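Chapter 4
Picking a Walking Tour Route That People Can Finish

I led my first walking tour in July, at noon, uphill. I had seventeen stops on a sheet of paper and a new pair of shoes, and by the fifth stop half my group was sitting on a wall asking me where they could buy water. I'm telling you this up front so you know where the advice in this chapter comes from. A lot of it comes from that afternoon!

In the last chapter we talked about who your guests are and what they expect when they book. Now we get to the fun part (well, my favorite part), which is deciding where to take them. By the time you finish this chapter you should be able to sketch a route on a map, walk it with a notebook, and cut it down until it fits the time you've sold. The cutting is the hard bit, and we'll spend most of our pages on it.

4.1 Start with the end

Most new guides start by choosing a meeting point. I did too. I picked the train station in Jallus, since everybody knows where it is, and then worked outward from there, adding a church, then a market, then a view. When I ran out of time I just stopped, on a street corner next to a parking garage. People clapped politely and then stood there, because they had no idea where they were or how to get back.

So pick your last stop first. Think about what your guests will want when they're done with you. They'll probably want to sit down, they'll want a bathroom, and a good number of them will want lunch or a drink. A square with a few cafes is great. A riverfront with a tram stop is great. In Jallus I now finish at the covered market, where there's food at every price and a bus back to the station.

Once you have your ending, look for a start that's easy to find and a comfortable distance away, and let the ground help you if it can. If there's a hill in town, start at the top. Guests will ride a bus up quite happily if you tell them the rest of the morning is downhill - they'll even thank you for it.

4.2 How long is a two-hour tour?

This sounds like a silly question, but it trips up nearly everyone. A two-hour tour is two hours from the moment you say hello to the moment you say goodbye. Inside those two hours you have to fit the late arrivals, the introductions, the traffic lights, the photo stops, the bathroom break, and the lady who wants to go back and look at the doorway again. What's left over is your walking and talking time, and it's a lot less than you think.

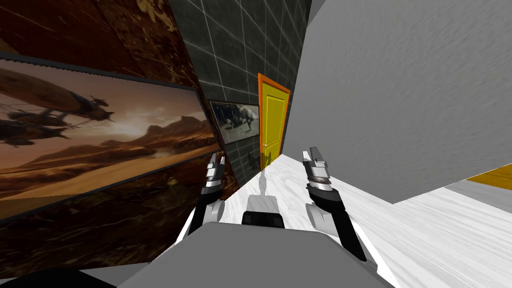 When I plan, I use a slow pace. I mean really slow, slower than you'd walk with a friend. A group moves at the speed of its slowest member, and then a bit slower than that, because the people in front stop to wait and the people in back stop to take pictures. If you walk the route alone and time it, you'll get a number that is no use to you at all. Walk it with your parents. Walk it with somebody pushing a stroller. That's the number to write down.

My old boss, Georges Smadi, ran the walking tours for a small company called Flovero, and he used to make every new guide do the route with a full shopping bag in each hand. I thought it was a prank. By the second bridge I understood perfectly well what he was up to, and I also understood why he had taken a flight of steps out of the tour that I'd been begging him to put back in.

4.3 What makes a stop

A stop is a place where you can gather your group, be heard, and point at something. You need all of that at once. The prettiest fountain in town is a bad stop if it's in the middle of a traffic circle, and a lovely quiet courtyard doesn't do much for you if there's nothing in it to talk about (although it might be a very good place for a rest).

When you walk your draft route, stand at every stop and check these things:

Is there shade in summer, or shelter if it rains?
Can the whole group stand here and still leave room for people to get past?
Can I talk in a normal voice?
Is there a bench or a low wall for anyone who needs it?
Do I have something to say here that I'd be happy to hear myself?

Go at the same time of day you plan to run the tour. I once planned a stop outside a school in Herkari, a sweet little lane with painted shutters, and tested it in the early evening when it was dead quiet. The tour ran at 10 a.m. You can guess when recess was.

4.4 Cutting

Now take your list and start crossing things out. It hurts! Everybody has a stop they love that doesn't work, and mine was a tiny bookbinder's shop up a side street in Herkari. It took us off the route, there was room inside for 3 people, and the rest had to wait out on the sidewalk. I kept it for a whole season anyway. When I finally dropped it, my tours began ending on time, and I started sending guests there afterward if they asked about books. The shop got more customers that way than it ever did from me marching a crowd past the door.

Keep what you cut, though. Write it on a separate page and carry it with you. Streets get dug up, parades show up, and museums close for a private party without telling a soul. Your cut list is where your detours come from.

4.5 The route we'll use in this chapter

For the exercises we'll work with a walk through the Siddiqui quarter, the old part of Jallus between the hill and the market. I've led it in every kind of weather, and I've changed it more times than I can remember. The draft you'll get on the next page is my very first version, mistakes and all. It starts in the wrong place, it crosses the same busy road twice, and it has no bathroom until the very end.

Grab a pencil and read it through once before you change anything. Then mark the spot where you think the group will start to get tired, and we'll begin from there.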